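Open Day at Zandden: A Visit to the Rule Binder
Posted 03/01/2024

The coffee ran out before the welcome speech did, so most of us began the tour alert only to the emergency exits. Fair enough, as Zandden opened its robot workshop to visitors on the theme of safe working practice, and the exits were item one.

I went on behalf of our small packing shop, which has been circling the idea of buying an arm since October. Govidano, who organize these days, promised 2,000 square feet of working cells and "frank discussion of house rules." I got both, plus a tote bag.

The house rules

Zandden's rulebook has 37 rules. It used to have more, our guide told us, until they noticed that people were following the ones they could remember and improvising the rest. The current set fits on two sheets, laminated, at every station. A few I copied down:

Hands stay out while the arms have power. Reaching in "just to straighten something" counts as hands.

Whoever resets the table signs for the reset. Initials are fine, a smiley face has been ruled out.

Cables get looked over at the start of each shift, from the wrist down to the base, with the power off.

A stop is logged even when the cause is silly. The log stood at 1,106 entries on the day I visited, and the guide read us several of the silly ones with real affection.

I asked which rule gets broken most. Signing for the reset, by a mile. The dull ones always go first - our shop has a forklift checklist that could tell you the same story.

The two-arm cells

After the rulebook we were let loose among the benches, behind a yellow line that Marchuk, the firm that audits the place, apparently measures with a tape. The rule here is that both arms share one table and one stop button, and that anything left on the table between jobs has to be on the list for that table. I liked that one. Our own benches would fail it before breakfast.
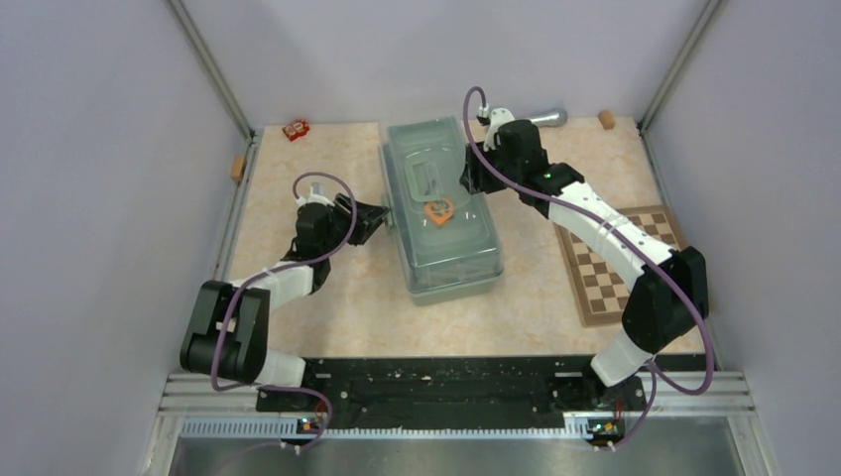
The screwdrivers, and the green toolbox with its trays opened out:

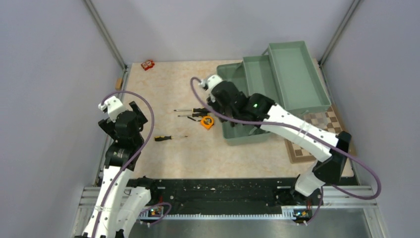

What I took home

Dirnatex had a stand by the door selling fencing, light curtains and a poster of somebody else's rules. I passed on the poster. The two laminated sheets were free, and 19 of the rules would work in our shop tomorrow with no robot at all.

Parking is behind the building. Bring your own coffee.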